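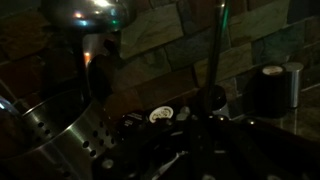
Brurniso Stone Sealer, Matt

Water-based sealer for slate, sandstone, limestone and unglazed terracotta
Made by Omesitz
Sizes: 1 litre, 3 litres, 5 litres
For indoor walls, floors and worktops

Brurniso is a penetrating sealer that soaks into the stone and slows down the uptake of water, cooking oil and grease. It leaves no film on the surface and does not change the grip of a floor. Most stone keeps its natural colour. Some darker slates go a shade deeper, so try a spare tile first and leave it overnight before deciding.

Coverage
One litre covers up to 20 square metres of dense slate in a single coat. Sandstone and terracotta are thirstier and will need more. Riven and split-faced tiles have a larger surface than their measurements suggest, and you should allow extra for the grout.

How to use
Stone must be clean and fully dry. New grout needs to cure for the time given by its maker. Remove old wax or varnish with Mabula Stripper and rinse twice.

Shake the bottle and pour a little into a tray. Do not dilute. Apply with a short-pile roller, a brush or a lint-free cloth, working from the bottom of a wall upwards. After 5 minutes wipe off anything still sitting on the face of the stone. Apply a second coat while the first is still slightly damp.

Keep the area dry for 29 hours. Wash tools in water.

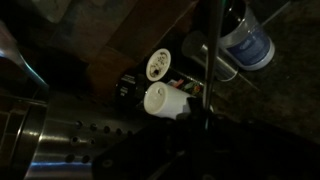

A white cylindrical container and other small containers, seen in low light.

Worktops
Wait until the sealer has cured before putting jars, boards or pans back. Wipe up lemon juice, vinegar and wine soon after a spill. No penetrating sealer will stop acid from etching limestone or marble.

Aftercare
Clean with warm water and a neutral soap. Bleach, limescale remover and cream cleaners shorten the life of the treatment. To check a surface, put a few drops of water on it. If the stone darkens underneath, it is time for another coat.

Not suitable for
Glazed or porcelain tiles, polished granite, engineered stone, or any surface already treated with Sterkach Gloss.

Storage
Store upright between 5 and 25 degrees. Protect from frost. Keep out of reach of children.

Delivery and returns
Orders are sent by tracked courier. Unopened bottles can be returned within 20 days of delivery. We cannot take back opened bottles.

Technical questions: Teresa Ó Briain
Trade accounts: Mirko Bellini

Page updated 21 Nov 2022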